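Steamed Buns: The Questions I Keep Getting

Every time I bring buns to something, I go home with a pocketful of questions. So I've put them all in one place, with the answers I give when I have a little more time and my mouth isn't full.

What flour do you use?
Plain all-purpose. I've tried the fancy low-protein bun flour and it does come out whiter, but mine are always a bit cream-colored and they taste great! For one small batch I use 200 grams of flour, 2 grams of instant yeast, a spoonful of sugar and enough warm water to bring it together.

How big should each ball be?
Small enough to sit in your palm. They grow, and then they grow again in the steamer, so go smaller than you think.

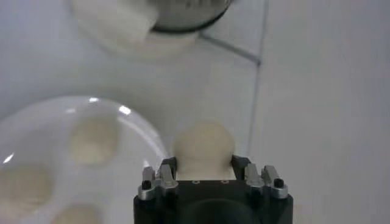

Gebru Community Kitchen - Dumpling and Bun Club

My dough has a crease in it. Is it ruined?
Nope! A faint line across a ball of dough is just a fold that didn't get rolled out. If it bugs you, tuck the edges underneath, pinch, and roll it under your cupped hand for a few seconds. I leave plenty of mine alone.

How long do they rest?
I give them 40 minutes under a cover in a warm kitchen, longer in winter. In July I start peeking a lot sooner (my kitchen gets ridiculous). Press one gently with a fingertip - if the dent comes back slowly, start the water.
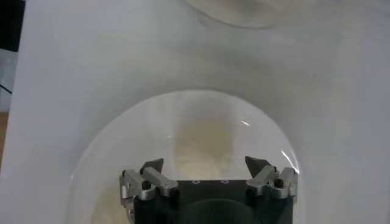 Posted by Letay Nigatu

Do I need a bamboo steamer?
You don't. I love the look of bamboo, but I'm terrible at drying it properly and I've thrown out two moldy ones. An electric steamer pot with a stainless basket does the job, and you can scrub it without feeling guilty. Get one with side handles if you can, and use oven mitts on them anyway.

Do I line the basket?
Yes, please. Little squares of parchment, one under each bun. The holes in a metal basket need to stay mostly clear so the steam can get up, so don't cover the whole floor with one big sheet like I did my first time.

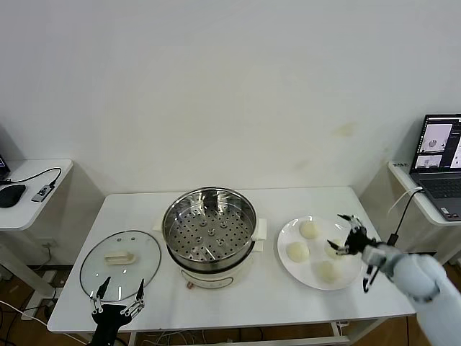 And if your basket has a raised vent in the middle, set the buns around it with some room to spread. Four at a time is plenty for me. The rest can wait on a plate, spaced out so they don't stick to each other.

Why did mine wrinkle?
Usually the lid came off too fast. Turn off the heat, wait a few minutes, then tip the lid away from you so the drips don't land on the buns. A glass lid is handy if you're impatient like me, and you can wrap it in a dish towel if it drips a lot - just keep the ends well away from the heat.

Can I freeze them?
Sure, after steaming. Let them cool all the way, bag them, and steam again straight from the freezer until they're hot in the middle.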